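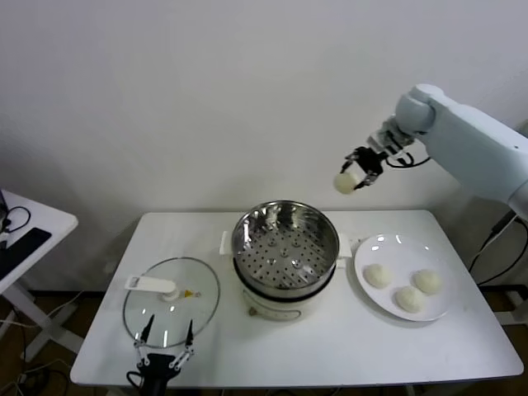 Electric pot with the steamer basket on top, lid to the left, buns on a plate to the right.

How to steam buns in a small electric pot

I learned to make buns in a bamboo steamer over a big wok, and in my present kitchen in Grarport I have neither. The small electric pot does the same work and takes less room. This page is only about the steaming. If you need the dough also, my recipe for plain white buns is on the Dough page.

What you need

One electric pot with steamer basket
Cold water, 500 mL
Baking paper
A plate with a wide rim
Shaped buns, already risen
Tongs or a soft spatula

Before you switch on

Shaped buns must rise a second time before steaming. In my kitchen this takes 40 minutes in September, and longer in the cold months. Press the side of one bun gently with a finger. If the mark comes back slowly, they are ready. If it jumps back at once, wait more. If it does not come back at all, steam them straight away and next time begin sooner.

Cut a small square of baking paper for each bun. I use squares a bit bigger than the bottom of the bun, so I can lift by the corner. Some people oil the basket instead. I tried it and the bottoms became a strange yellow colour and a little greasy, but my family ate them anyway.

Pour the water in the pot before you put the basket on. The water must stay below the holes. When it boils it jumps up, and a bun with a wet bottom cannot be saved.

Set the table first

Put the pot in the centre, near the wall but not touching it, and not under a shelf. Lid on one side, plate of buns on the other side. I keep the lid lying flat, handle up, where my sleeve does not catch it. Clean the steam vent in the lid before you start, as old flour can close it.

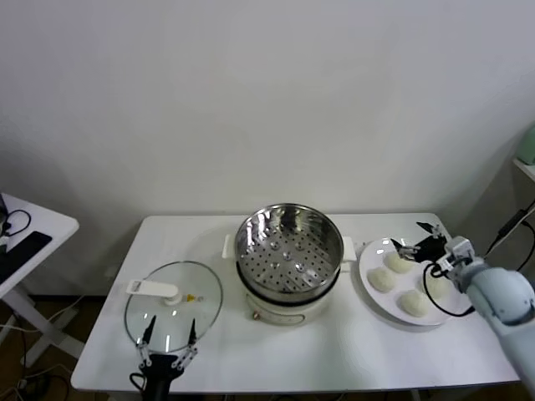 Clullance wrote under the first version of this page that she always puts her buns in when the water is cold, and they come out softer than with boiling water. She uses the same amount of water and adds five minutes to the time.

I have tested both ways since then. Cold start is good if your buns are a little under-risen, because they get some extra time in the warm. For buns which are fully risen I still prefer the boiling start.

Steaming

1. Bring the water to a boil with the basket on and the lid closed.
2. Turn the knob down to medium. Open the lid away from your face.
3. Put in the buns one by one, with a space of two fingers between them. They will grow. If they do not all fit, make a second batch and keep the rest under a cloth.
4. Close the lid and steam for 12 minutes. Do not open it to look.
5. Switch off and wait 5 minutes with the lid still closed. Then open it slowly.

If the skin is wrinkled, the lid was opened too fast or the buns had risen too long. If there are small wet spots on top, water has dropped from the lid. Next time wipe the inside of the glass before you close it.

Cold buns from the fridge need 6 minutes. Frozen ones need 10, no thawing.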